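Hastmont Walk for Fair Housing
Route and Rally Safety Checklist, with comments
Permit no. 743
Walked by: Jacobus Venter (route), Busisiwe Kruger (rally site)
Status marks: OK / FIX / ASK

What a route! We went end to end twice, once in daylight and once at 6 p.m., when the November march will be breaking up and it will be dark. Comments are from whoever held the clipboard, initials at the end.

PART 1. ASSEMBLY POINT, POTGIETER PARK

1.1 Both gates open and able to stay open. OK
The north gate swings shut by itself. We tied it back with a strap and it held for the whole visit. Bring two straps. JV

1.2 Ground level, no holes or loose covers. FIX
Irrigation box near the drinking fountain has a cracked lid. Parks department has been told. If it's still cracked on the day, put a cone on it and a marshal beside the cone. JV

1.3 Clear lane for an ambulance. OK
Plenty of room along the east side, I was so pleased with this! Last spring we had strollers and bikes parked all down it. Please keep the sign-making area on the grass. BK

1.4 Sign handles checked at entry. OK
Cardboard tubes only, no metal, no stakes. We have spare tubes for anyone who turns up with the wrong thing, so it can stay a friendly conversation. BK

1.5 Sound check done before the crowd arrives. ASK
Waiting to hear what time we can switch on. The park office says one thing and the permit says another.

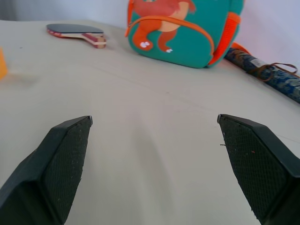
Open gripper with textured pads, off-white tabletop.

PART 2. THE ROUTE

2.1 Dornow Street, full width closed to traffic. OK
Confirmed in writing. The closure covers the parking lane too, which we didn't have last time, and it makes a huge difference to wheelchair users who were squeezed up against mirrors all the way down. JV

2.2 Curb cuts at every crossing. FIX
Missing on the south side by the pharmacy. We have the loan of a portable ramp. It needs a person with it the whole time the march is passing, and a second person to help carry it. JV

2.3 Overhead hazards. OK
Tall banners will clear the traffic signal wires if the poles are kept to the length in the banner sheet. The big blue one from last year is over length, and I know it's everyone's favorite, so please shorten the poles and bring it! BK

2.4 Construction fencing. FIX
Scaffolding has gone up outside the old bank. The walkway underneath is lit but narrow. March passes on the road side, not under the scaffold. Marshal at each end. JV

2.5 Drastov Bridge, sidewalk and roadway. ASK
Surface is sound. The length between the end posts is 498 feet with no way off, so we need an answer from the police liaison on whether officers will stand at the ends or along the rail. We've asked for the ends. If the front of the march has to stop for any reason, it stops before the bridge or after it. Never on it. This is the one item I'd like every marshal to know by heart. JV

2.6 Lighting after dark. FIX
Two street lamps out on the downhill stretch. Reported. Headlamps and reflective vests for every marshal there, even if the lamps get fixed. BK

2.7 Turn-back point for people who get tired. OK
The bus stop just before the bridge has a bench, a shelter, and a bus back to the park. Such a good find. We'll have water there and a steward to sit with anyone who wants company. BK

PART 3. RALLY SITE, COURTHOUSE STEPS

3.1 Capacity. OK
Posted limit for the plaza is 795. Marshals at the plaza entrance hold the line when the lead marshal calls it, and the overflow goes onto the lawn. The speakers can be heard clearly from the lawn, I stood there and listened. BK

3.2 Steps dry, handrails firm. FIX
Left-hand rail wobbles at the bottom post. Don't let anyone lean a banner on it. County building staff are sending someone to look. BK

3.3 Cables taped or ramped. OK
Sound crew brought real cable ramps this time. Thank you, sound crew!

3.4 First aid tent visible from the steps. OK
Move it a little toward the flagpole so the tree doesn't hide the sign. JV

3.5 Quiet space. OK
The library side room is ours until closing. Low light, chairs, water. Signs on the door in English and Spanish.
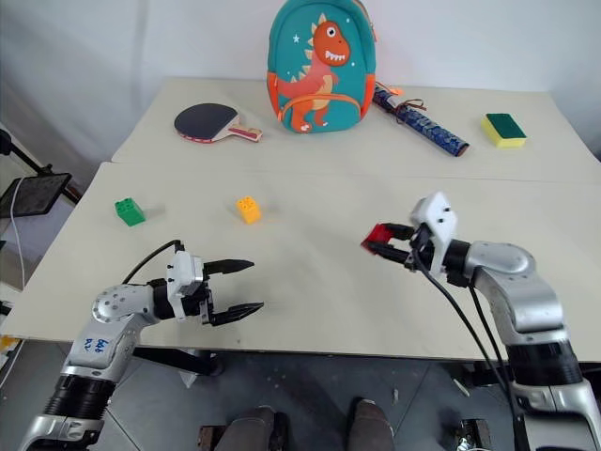

Can I bring my dog on the march?
Please leave dogs at home unless yours is a working service animal. The bridge section is crowded and loud, and there is nowhere to step aside with an animal that gets scared.

PART 4. PEOPLE AND COMMUNICATION

4.1 Marshals briefed. ASK
Briefing is set but we still need a room. Anyone who missed the last one is welcome to come early and walk the bridge with Jacobus, who is very happy to do it again.

4.2 Radios charged and tested. FIX
Radio 6 cuts out by the scaffolding. Swap the battery and try again. If it still drops, use it at the park. JV

4.3 Police liaison number on every marshal card. OK

4.4 Stop signal agreed. OK
Both arms crossed overhead, passed back through the line. We tried it with the drummers playing at full volume and it reached the back of the group fast. Wonderful to watch. BK

4.5 Lost child plan. OK
Stay with the child, radio the lead, walk together to the first aid tent. Don't give the child's name over a megaphone.

4.6 Bad weather call. ASK
Who makes it, and by what time? Jacobus has suggested 10 a.m. Needs a yes from the permit office.

Open items: 1.5, 2.5, 4.1, 4.6
Recheck before the march: 1.2, 2.2, 2.4, 2.6, 3.2, 4.2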